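Wereck Workshop
Minutes of the maintenance meeting, two-arm cell

Date: December 15, 2023
Place: small meeting room, then at the cell
Present: Lucimara Frota (chair), Yeison Giraldo, Nayeli Palomino, Leidy Valderrama
Excused: Rigoberto Henao (on site at Flanero)

1. Minutes of the last meeting

The minutes were read and accepted with one correction. In item 4 it was written that Yeison orders the finger screws. It must be Nayeli, and she has ordered them already.

2. Condition of the cell

Yeison reported on the weekly check. The arms were moved slowly through their whole range, one after the other, with the door closed and the speed at the lowest step. He heard a light clicking in the left arm when the wrist turns toward the back. The clicking does not come every time. He opened the cover, found one bracket screw that was not fully tight, and tightened it. After this he repeated the same movement 100 times and heard the click only in the first few turns. He does not want to call the matter closed, and the meeting agreed with him. The left arm stays on the watch list until the January meeting.

Lucimara asked if the screw was marked with paint after tightening. It was not. Yeison will mark it on Monday and also look at the neighboring screws on the same bracket.

3. Cables

This item took the longest time. Leidy explained that the camera cable on the right arm was routed new in the autumn, and that the length is now correct for the normal working positions, but it becomes short when the arm folds back to its parking position. She has seen in the log that the picture from the wrist camera was lost two times, and both times the arm was going to park. She proposes to give the cable more slack at the upper clamp and to leave the loop at the camera as it is.

Nayeli asked whether it is better to change the parking position. Leidy answered that this is possible, but then the arm will stand in the way when somebody must clean the table. It was decided to try the clamp first. If the picture is lost again, the parking position will be discussed as the second solution.

The meeting then moved to the cell for the grip check.

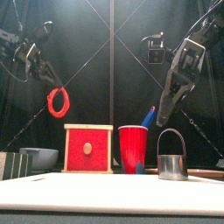
Minutes taken by Nayeli Palomino, Wereck Workshop

4. Grip check at the cell

The grip check was done with the usual objects on the white table: the box with the red front and the round knob, the red cup, the small metal pail and the other things which belong to the set. The left gripper had the red loop and the right gripper was brought down over the table near the pail.

Lucimara reminded everybody that the loop is a good object for this check. It is soft, and if the fingers do not close evenly it will slide to one side. The pail is for the other arm. Its handle is thin, so an error in the height of the fingers is noticed quickly. The order of the check must stay the same every week, otherwise the results can't be compared.

Leidy asked that the finger pads are cleaned before the check and not after. At present the instruction says only "clean the pads." Yeison will correct the sentence in the instruction and print the page again for the folder.

There was a discussion about the force setting. Rigoberto had sent a note by e-mail in which he asks to lower the closing force for soft objects. Yeison is against it as long as the clicking in the left arm is not fully explained, for he does not want to change two things in the same week. The meeting followed this opinion. Lucimara will write to Rigoberto.

5. Camera alignment

The wrist camera on the right arm must be aligned again after the work on the clamp. Leidy needs almost 2 hours for this, and during this time the cell can't be used by others. She will put a paper on the door the day before. The old alignment file must be kept, please do not overwrite it. Last time it was overwritten and we had to ask Lauritsen for a copy.

6. Spare parts

Nayeli presented the offer from Zovis for new finger pads and one set of camera cable. The total is 229 dollars with shipping. The meeting approved the order. She was asked to check first if the pads are the same thickness as the present ones, and to write the answer from Zovis in the parts book.

The box with old brackets under the bench can be sorted. Anybody who still needs something from it should take it out before the holidays.

7. Other matters

The lubrication sheet for the right arm has an empty line in November. Yeison is sure that the work was done, but he does not remember the day. The line will be filled in with the remark "date not known."

Lucimara asked that the key of the cell is brought back to the hook in the evening.

8. Tasks

Yeison: mark the bracket screw, check the neighboring screws, correct the pad sentence in the instruction.
Leidy: more slack at the upper clamp, then camera alignment, keep the old file.
Nayeli: question to Zovis about the thickness, then the order.
Lucimara: answer to Rigoberto about the closing force.

Next meeting: in January, the day will be sent by e-mail.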